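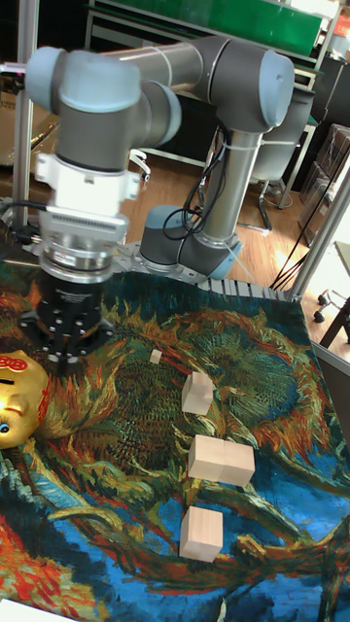
I've packed and picked at Cruzado for most of my working life, and since June we've had an arm. Two things get said about it on the floor. It's coming for us, or it's a toy. I don't buy either one and I'm tired of hearing both before 7 a.m.

What it does is pick things up and put them down. Small stuff. Benjie Cabrera used to do that part of the line and he was faster, by a lot, up until lunch. After lunch his wrist went. Mine too. The arm doesn't have a wrist that goes. Fine. Good, even.

But look at what happened to Benjie's day. He used to stand next to Trinidad Macapagal and they talked the whole shift, kids, church, whose car was dying. Now he sits across the room with a screen and watches for a stop. When it stops he gets up. That's the job. Same pay, and he goes home more tired than before, he says, which management thinks is him complaning. I think it's true. Watching is work. Try it for eight hours.
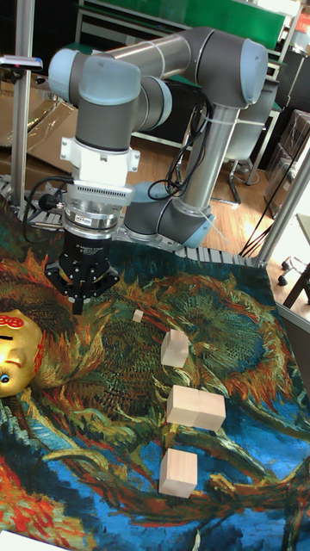
The gripper down low over the cloth, blocks set out to its right.

Then there's the setup. Everyone upstairs talks like the thing arrived knowing how. It didn't. Somebody lays out the pieces, somebody moves them, somebody does it over. That somebody has been Amado Manalastas, who is still paid as a packer. Ask him what a good grip looks like and he'll tell you in 2 minutes what took the outside guys weeks. He has hands that know the work. Nobody wrote that into his title or his check.

So my gripe is with the paperwork more than the machine. If Cruzado is going to teach an arm from what people on the floor know, pay them for teaching. Rotate the watching, two hours and swap, so no one goes numb in a chair. Put the chair where you can talk to someone! Reynaldo Dela Peña asked for that last one at the shift meeting and got told it would be looked at. It's a chair. Move teh chair.

I'd keep the arm. I'd want Amado's raise on the same invoice.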